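Arranging the Drinks Shelf by Colour: Notes on a February Refit
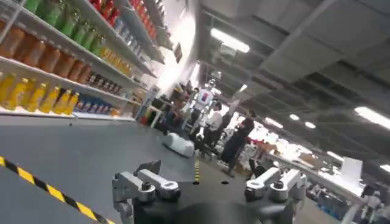
A reader of the previous entry replied that colour is the least useful way to organise drinks, as a shopper who wants lemonade will look for lemonade and will not care what stands next to it. The same reader would sooner see everything grouped by price, with the cheapest stock at knee height.

The objection deserves a considered answer. At Morier, where I have been responsible for the shelving plan since the autumn, the drinks aisle was formerly arranged by supplier. Farooqui cordials stood together, Welix soft drinks stood together, and whatever remained was placed wherever a gap could be found. The arrangement suited the delivery sheets. It did not suit customers, who were regularly observed walking the length of the aisle and back again.

The plan adopted in February groups bottles in rows by colour. Green and red share the top shelf. The orange-brown bottles have the shelf beneath, with the small dark bottles towards its end, and yellow and blue are lower again. White shelving was retained throughout, and in my view it remains the correct choice for coloured stock. The amber drinks in particular look very well under the overhead lights – a point that was lost entirely when they were kept behind cartons.

Several practical matters arose during the change and are recorded for anyone contemplating the same exercise.

Labels are to face the aisle. Bottles are drawn forward to the shelf edge at 5 p.m., before the evening trade, and again at closing. A row should be filled from the back, with older stock brought to the front. Where a colour runs short, the space is to be left open until the next delivery. Filling it with a neighbouring colour was tried in the first week and the result was untidy within a day.

Price tickets proved more troublesome. Beloris supplied 40 ticket holders, of which 20 were the wrong depth for our shelf edge and had to be exchanged. The order form gives the depth in very small type and I recommend reading it twice.

The floor is a plain grey and shows every scuff. It is swept before opening and mopped after closing. The yellow and black tape is wiped at the same time, as grime on the yellow makes it considerably less noticeable.

On the question of price grouping, I remain unpersuaded, although I accept that a customer on a budget is poorly served by a plan based on appearance alone. A modest compromise is under consideration – larger price figures on the tickets, with the unit price printed beneath. The full plan now covers 52 product lines, and the flavoured mineral waters have still to be allocated a permanent position.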